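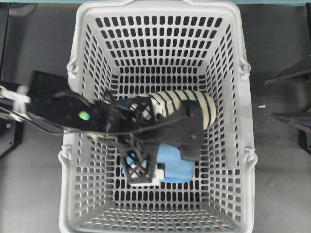
Light grey plastic basket with slotted walls.

Home - Music - Choral forms - Psalmody - Index

Faburden psalm-tone setting

A faburden psalm-tone setting is a short harmonised formula used for singing alternate verses of a psalm or canticle in several parts, the remaining verses being sung to the plain chant in unison. The chant melody is kept in one voice, most often the tenor, and the other voices move with it in the same rhythm. The term is also used in parish music lists for any harmonised verse of this type, whichever voice carries the tune.

Structure

Each setting follows the two halves of the psalm verse. The first half has a reciting chord, on which most of the syllables are sung without fixed note values, followed by a short mediant cadence. The second half repeats the plan with a longer cadence ending on the final of the mode. The intonation is sung by a cantor at the opening verse only, except in the Gospel canticles, where it is commonly repeated.

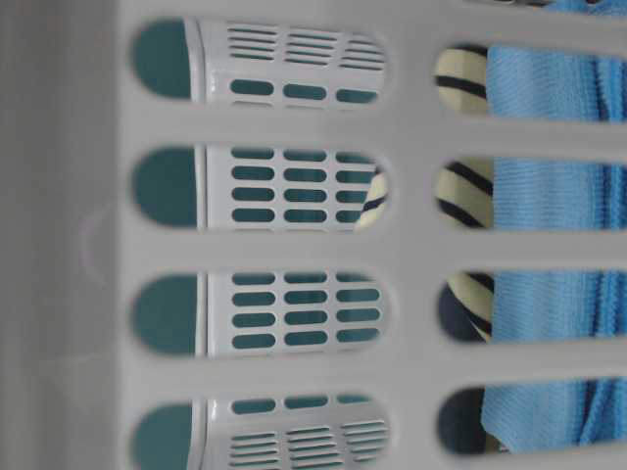
Saltano Chamber Choir - Library and Editions Team

Settings in four parts are the most usual. Those in three parts omit the alto or the bass, and the reciting chord is then often an open fifth with the root doubled. Where the chant lies in the tenor, the treble may cross above it by a tenth or more without disturbing the line.

Pointing

The text is divided by signs showing where the choir leaves the reciting chord. In the Drusard psalter, which prints 56 settings, the last accented syllable before each cadence is set in bold type and a bar marks the change of chord. Two syllables on one note are joined by a slur beneath the words. 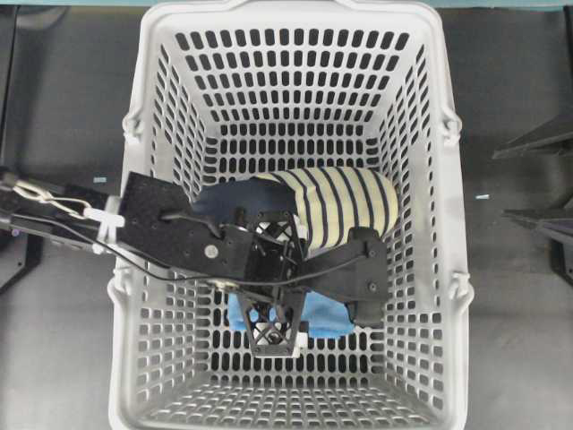 The same psalter places an asterisk at the half verse, where the choir makes a silent pause of one full breath. In a dry building the pause is shortened - though never left out - and the second half is begun without an audible lead from the organ.

Performance

The usual scheme gives odd verses to unison voices and even verses to the harmony. The doxology is sung in full harmony or divided in the same way. Speed on the reciting chord should match that of the plain verses, a point on which choirs differ.

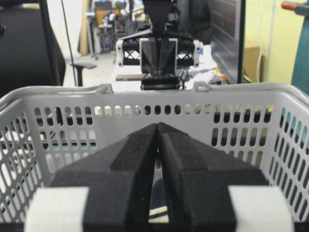 Montserrat Nieto objects that matching the speeds exactly makes the harmonised verses sound hurried, and prefers a slightly broader pace at the two cadences, with the recitation left alone. Her markings appear in the choir's working copies of the Magnificat settings, numbers 3 and 41.

See also: Anglican chant; Falsobordone; Tonus peregrinus

Shares 4 | Comments 3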